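The Apple from Zamudau

What a morning! Daiane Brandão had walked the hill road with the white drawstring bag bumping at her hip, and she couldn't wait one more minute to pull it open and look. 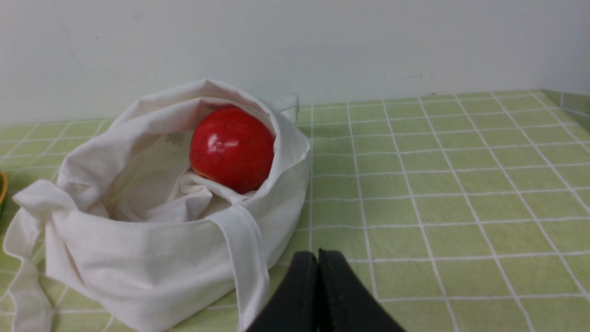

Govthorpe, 7 Nov 2024

Dear Beyene, it's red all over, and so shiny you could check your teeth in it! I climbed 500 steps to that orchard and I'd climb them again tomorrow. The old tree is still bearing (nearly 4000 blossoms last February, they swear) and it smells like your mother's porch. I got out the green glass plate too, the one with the gold rim, and gave it to the orange fruit you like. Come and eat with me!

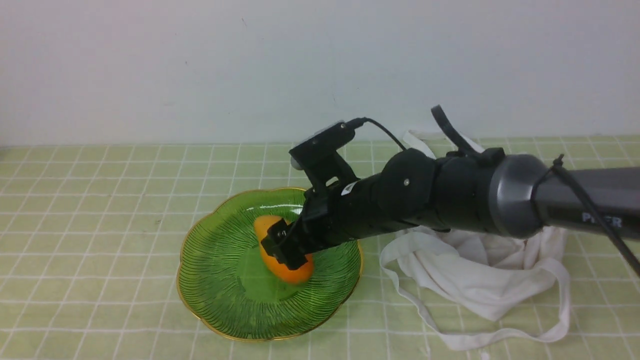 Beyene wrote back that no apple from Zamudau should be eaten without salt, that the plate had always been meant for cake, and that the 2 o'clock bus would do nicely.

Daiane ran to find the salt.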